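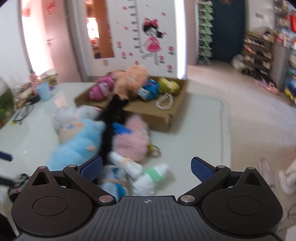

Where can families in Prolham bring plush toys they no longer use? A new toy exchange takes them every Wednesday from 10 in the morning, and the toys are sorted on a table at home before they go out again.

Plush toys find a second home in Prolham

By Adeel Arain
May

A small exchange for soft toys has opened in Prolham this month, and the first boxes are already being sorted. The exchange is called Bristik. It was started by Tin-yau Tang, a parent of two, who wanted a simple way for neighbors to pass on the toys which their children have outgrown.

The rules are short. Each family may bring one box, and may take home two toys for every visit. Key rings and bag charms are also accepted, if the ring closes properly. Toys with batteries are not accepted for the moment, and neither are toys with loose eyes or open seams.

The sorting is done in the family's own living space, on a glass-topped table, with an open cardboard box for the toys. Mr. Tang said that he first tried to do it on the floor, but it was hard for his back and the small things went under the furniture.

"People think that sorting is the easy part," he said. "It takes the whole evening. You must look at every seam and read every label, and then your child comes and wants to keep half of it."

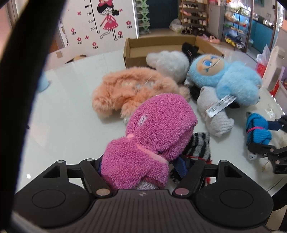

The care labels are the slowest part of the work. When a label is still attached, the toy is washed as the label says. When it is missing, Mr. Tang washes the toy by hand in cool water and leaves it on a towel for two nights. Long fur is brushed after drying. Knitted toys are kept flat, so that they do not lose their shape.

The aim for the first season is to pass on 500 toys. Most of them will go to families directly, and a part is promised to the children's reading room on Nollonus Street, which asked for bigger dolls that small children can hold during story time. The reading room will also keep a shelf for the key rings.

Some parents have asked if they can reserve a toy in advance. For now this is not possible. Mr. Tang said he would like to try it in the autumn, if he finds another person who can answer the messages.

Donors are asked to bring the toys clean and in an open box or a clear bag, with the family name written on the outside. Boxes which are not accepted can be collected again the same day. The drop-off point is the side entrance of the Yau bakery, and it stays open until the bakery closes for lunch.

Contact the newsroom | Copyright Prolham Local News | Back to top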